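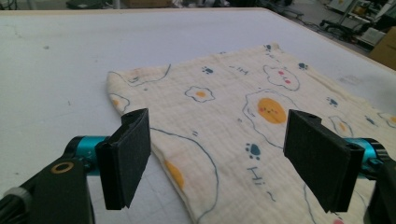
Skernen 손잡이형 그리퍼, 검은색 패드와 청록색 조인트. 거즈 천 작업.

Skernen 손잡이형 그리퍼 조립 키트
제조: Jurić / 판매: Kendby
상태: 주문 가능 (주문 후 제작)

제품 설명 | 구성품 | 조립 | 사용 메모 | 문의

제품 설명

Skernen은 집이나 공유 작업실에서 직접 조립해 쓰는 손잡이형 평행 그리퍼입니다. 모터가 없고, 손잡이의 레버를 당기면 링크를 통해 양쪽 손가락이 같은 폭으로 닫힙니다. 레버를 놓으면 스프링으로 다시 열립니다. 사람이 손에 들고 물건을 집으면서 동작을 기록하고, 나중에 같은 손가락을 로봇 팔 끝에 옮겨 달 수 있도록 설계했습니다. 손가락 부분은 두 경우에 공통이며 손잡이 뭉치만 분리됩니다.

처음 설계는 Curkport 공유 작업실에서 Borislav Dumitrescu가 했습니다. 수건과 행주를 개는 팔을 만들던 중에 시판 그리퍼의 딱딱한 손가락이 얇은 천을 자꾸 놓쳐서, 손가락 끝을 넓은 패드로 바꾸고 패드 각도를 조인트에서 조절하게 한 것이 지금 형태의 시작입니다. 초기형은 링크 구멍에 볼트를 바로 끼웠고, 오래 쓰면 구멍이 타원으로 늘어나 손가락 끝이 흔들렸습니다. 현재 판은 링크 구멍에 황동 부싱을 넣습니다. 초기형 링크를 가지고 계신 분은 링크만 따로 주문할 수 있습니다.

천, 비닐 포장, 종이봉투처럼 가볍고 모양이 변하는 물건을 대상으로 합니다. 공구나 금속 부품처럼 무거운 물건을 오래 들고 있는 용도로는 권하지 않습니다. 레버를 세게 당겨도 링크가 조금 휘면서 힘이 빠집니다. 패드가 눌려 상하는 것을 막으려고 일부러 그렇게 두었습니다.

구성품

손가락 링크(검은색, 출력물) 좌우 한 벌
청록색 원통형 조인트 2개
황동 부싱, 작은 것과 큰 것
패드 홀더와 패드 좌우 한 벌
여분 패드 4장
손잡이와 레버
복귀 스프링
카메라 받침판
볼트와 너트 한 봉지, 육각 렌치

카메라는 들어 있지 않습니다. 받침판에는 긴 홈이 나 있어서 가지고 계신 소형 카메라에 맞춰 위치를 옮길 수 있습니다. 광각 렌즈를 쓰면 양쪽 패드와 작업대가 함께 들어옵니다. 화각이 좁은 카메라는 받침판을 손잡이 쪽 끝까지 물려야 하고, 그래도 손가락을 완전히 벌렸을 때 패드 바깥쪽이 잘리는 경우가 있습니다.

링크 출력 파일은 키트를 주문하신 분께 함께 보내 드립니다. 직접 출력하실 분은 부속만 들어 있는 구성을 고르시면 됩니다. 이때 링크는 눕혀서 출력하십시오. 세워서 출력한 링크는 부싱을 누를 때 층을 따라 갈라집니다.

조립

작업 시간은 반나절을 잡으십시오. 납땜은 없습니다.

링크에 부싱을 먼저 넣습니다. 바이스에 물려 천천히 누르고, 망치는 쓰지 않습니다. 구멍이 빡빡하면 사포를 말아 한두 바퀴만 돌립니다. 부싱이 헐거우면 그 링크는 쓰지 말고 교환을 신청하십시오.

다음으로 조인트를 끼우고 패드 홀더를 답니다. 조인트 고정 나사는 이 단계에서 손으로만 조입니다. 양쪽 패드의 안쪽 면이 서로 마주 보게 맞춘 뒤, 레버를 끝까지 당겨 아래쪽 모서리가 먼저 닿는지 확인합니다. 천 작업에서는 아래쪽이 조금 먼저 닿는 편이 낫습니다. 위쪽이 먼저 닿으면 천을 집었을 때 아래로 흘러내립니다. 각도가 맞으면 나사를 본조임합니다.

스프링은 마지막에 겁니다. 스프링을 걸기 전에 링크를 손으로 여닫아 보고, 걸리는 곳이 있으면 그 관절의 너트를 조금 풀어 줍니다. 너트를 너무 풀면 손가락 끝이 옆으로 놉니다. 나일론 너트를 쓰므로 여러 번 풀었다 조인 것은 새것으로 바꾸십시오.

로봇 팔에 옮겨 달 때는 손잡이 쪽 볼트를 풀어 손가락 뭉치를 통째로 빼고, 별매 어댑터에 끼웁니다. 패드 각도는 건드리지 않아도 됩니다. 어댑터에는 서보 자리가 있으며 서보는 따로 준비해야 합니다.

사용 메모

얇은 천은 평평한 가운데보다 가장자리나 접혀 올라온 곳에서 잘 집힙니다. 평평하게 깔린 천을 집을 때는 패드를 벌린 채 천에 살짝 대고, 누르면서 닫으면 사이에 주름이 생깁니다. 그 주름을 잡고 들어 올립니다. 누르는 힘이 약하면 패드가 미끄러지고, 너무 세면 손목이 흔들려 기록한 동작이 지저분해집니다. 거즈처럼 표면에 잔주름이 있는 천이 연습용으로 무난합니다. 매끈한 안감 천은 나중에 하십시오.

작업대는 밝고 무늬가 없는 판을 권합니다. 무늬가 많은 천이라도 바닥이 단색이면 기록을 나중에 볼 때 천의 경계를 찾기 쉽습니다. 판이 밀리지 않게 아래에 고무 매트를 깔아 두십시오.

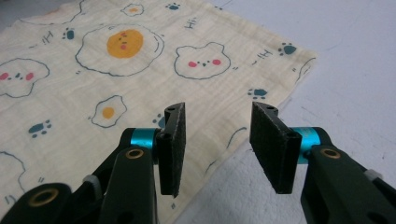
Ebbe Lindqvist: 패드를 완전히 벌린 상태에서 시작하면 한쪽 패드가 천 밖 맨바닥에 닿을 때가 많던데, 그대로 닫아도 되는지 궁금합니다. 저는 두 패드를 다 천 위에 올리고 시작했는데 가장자리에서는 오히려 천이 통째로 밀렸어요. 그리고 패드 면이 보풀처럼 일어나기 시작했습니다. 언제 갈아야 하나요?

Kendby 답변: 가장자리에서는 한쪽을 바닥에 대고 시작해도 됩니다. 바닥 쪽 패드를 천 아래로 밀어 넣듯이 닫으면 됩니다. 이때 바닥을 긁지 않도록 손잡이를 조금 세워 주십시오. 패드는 표면이 일어나는 것만으로는 갈지 않아도 되고, 모서리가 떨어져 나가 양쪽 면이 고르게 닿지 않으면 교체합니다. 작업실에서 쓰는 패드 한 쌍은 거의 4,000번을 여닫은 뒤에 갈았습니다. 거친 천을 주로 집으면 더 빨리 닳습니다.

Ebbe Lindqvist: 손잡이를 세우니 긁히지는 않네요. 레버 쪽 너트가 며칠 만에 풀렸는데 여분이 들어 있나요?

Kendby 답변: 볼트 봉지에 여분이 들어 있습니다. 봉지에 없으면 주문 번호를 알려 주십시오. 레버 너트는 다른 관절보다 조금 더 조여도 움직임에 지장이 없습니다.

관리

부싱에는 기름을 치지 않습니다. 기름이 링크를 타고 내려와 패드와 천에 묻습니다. 뻑뻑해지면 볼트를 빼고 마른 천으로 닦은 뒤 흑연 가루를 아주 조금 바릅니다. 패드의 먼지는 접착테이프로 떼어 냅니다. 물로 씻은 패드는 완전히 말린 다음에 쓰고, 드라이어로 말리지 마십시오. 패드를 붙인 접착면이 들뜹니다.

여름철 차 안에 두지 마십시오. 출력 링크가 휩니다.

주문과 배송

키트는 주문을 받은 뒤 링크를 출력하고 부속을 맞춰 보냅니다. 발송까지 9일 걸립니다. 부속만 있는 구성은 재고가 있으면 바로 나갑니다. 링크 색은 검은색 한 가지입니다. 조인트도 청록색만 있습니다.

Curkport 작업실에 오시면 조립된 것을 만져 보고 레버 느낌을 확인할 수 있습니다. 오후에 사람이 있는 편이니 미리 연락 주십시오. 손이 작은 분은 레버가 멀다고 느낄 수 있어 짧은 레버를 따로 만들어 두었습니다. 주문할 때 요청란에 적으시면 추가 비용 없이 바꿔 드립니다.

함께 주문하는 부속
교체용 패드
짧은 레버
링크 한 벌(초기형 교체용)
로봇 팔 어댑터
복귀 스프링, 약한 것

약한 스프링은 레버를 오래 당기는 작업에 맞습니다. 손가락이 열리는 속도는 조금 느려집니다.

반품은 조립 전 상태에서만 받습니다. 부싱을 넣은 링크는 반품할 수 없으나 갈라진 링크는 사진을 보내 주시면 새것으로 보내 드립니다.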